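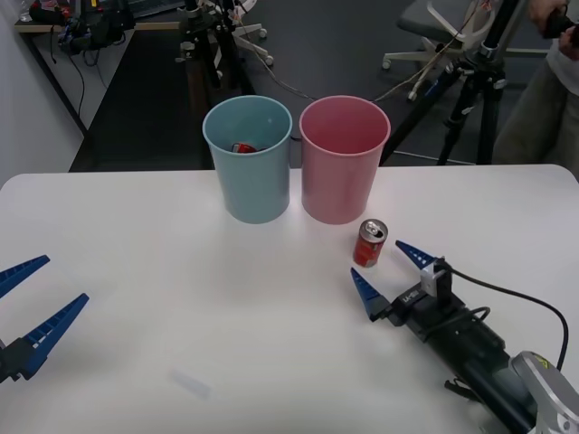 4.3 Does cup color change how sweet a drink tastes?

Figure 3. Two cups of the same shape in different colors, one pale blue-teal and one pink, with a red soda can.

The claim that a pink cup makes a drink taste sweeter has been repeated so often that many authors no longer cite a source for it. We went looking for one. Of the 638 records left after screening, only eight tested cup color with the drink, the serving size and the cup shape all held constant. The rest changed at least two things at once, most often color and material, and then credited color with whatever difference came out. Cups that match in everything except color, like the pair in Figure 3, are cheap and easy to buy, so it is hard to see why so few studies used them.

The eight studies do not agree. Three report higher sweetness ratings from pink or red cups, four report no difference, and one reports a difference in the opposite direction, which its authors describe as "unexpected" and then leave out of their abstract. The largest of the three positive studies, the Pustmont trial, drew its tasters from a single cafeteria and told them in the sign-up notice that the research was about color. Anyone who reads such a notice can guess what is wanted. We would not throw the result away for that reason alone, but we cannot give it the weight it has been given in later reviews.

The Nulix panel is often presented as the stronger evidence. It pooled 2,572 ratings, a number that looks impressive until one notices that they came from 822 people, each of whom tasted several drinks. The published analysis treats every rating as if it came from a separate person. When Sundqvist reanalyzed the ratings by taster, the interval around the effect widened enough to include zero. The original team replied that the direction of the effect was still "encouraging." We do not know what a reader is supposed to do with an encouraging direction.

A second problem is the rating scale itself. Most of the studies asked for sweetness on a line running from "not sweet" to "very sweet," right after the taster had been handed a brightly colored cup. A person unsure of the answer may well let the color settle it. That would be a finding about how people fill out forms, and it may be a perfectly good one, but it says little about taste. El-Sayed tried to get around this by asking tasters to match each drink to a set of sugar solutions served in clear glass. The color effect vanished. The sample was small and the study has not been repeated, so we mention it with the same caution we ask of others.

Only one study looked at whether cup color changed how much people drank. The Skirneo field test recorded leftovers at two lunch counters during May and found that customers left slightly less in the pink cups. The counters sold different lunches, however, and the cups were never swapped between them. With that design, a salty soup would do just as well as an explanation.

We therefore leave cup color out of the pooled estimate in Section 5. Including the three positive studies alone would raise the overall figure, and including all eight would lower it, but neither number would tell us much given how the ratings were collected. The full list of excluded records, with the reason for each, is in Appendix B.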